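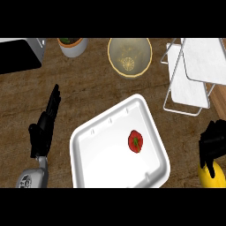
Chapter 4
Collecting Examples

A robot that learns by example knows only what its examples contain. If all of them begin in the same way, the robot will be able to begin in one way only. For this reason we must speak about collecting before we speak about training, although many students wish to do it in the opposite order. Take a simulated kitchen counter with two arms, one on each side of a white foam tray, and a single slice of tomato lying in the tray. A person who prepares such a task has to answer many small questions. May the slice lie anywhere in the tray, or only near the center? Does the plant at the back keep its place in every example? Shall the wood of the counter always have the same color? Each answer becomes a part of what the robot learns, also when the person did not notice that a question was asked.

In this chapter we use the word "example" for one complete attempt at a task, from the first movement to the last, together with everything that was recorded during it. A collection of examples is called a set. The main set of this book is the Irkside set, which was prepared at Nonolia under the direction of Rukhsana Afridi. It has 3189 examples, all of them made in simulation. After checking, 2959 were kept for training. The remaining ones were put aside, and we will return to them in Section 4.5, where the reader will learn how to judge a failed attempt.

Simulation has a clear advantage for the beginner. The counter can be put back to its starting state with one command, and a dropped object costs nothing. It has also a weak side. A soft thing, such as a slice of fruit, is difficult to imitate well, and a robot trained only on such examples may press too hard when it meets the real one. The Bromport exercises at the end of the chapter treat this difficulty - they are longer than the others, and it is better to do them in pairs.

Before you continue, you should be able to:

explain the difference between an example and a set;
read a table of joint positions (Chapter 2);
start the simulator and save one attempt without help.

4.1 What should change and what should stay

Suppose that we want to collect 20 examples of one task. The simplest plan is to repeat the same start 20 times. The Farooqui plan, which we follow here, divides the work differently. First we write down everything in the task that can change. Then we mark the things that will change in our set, and for each of them we write the limits.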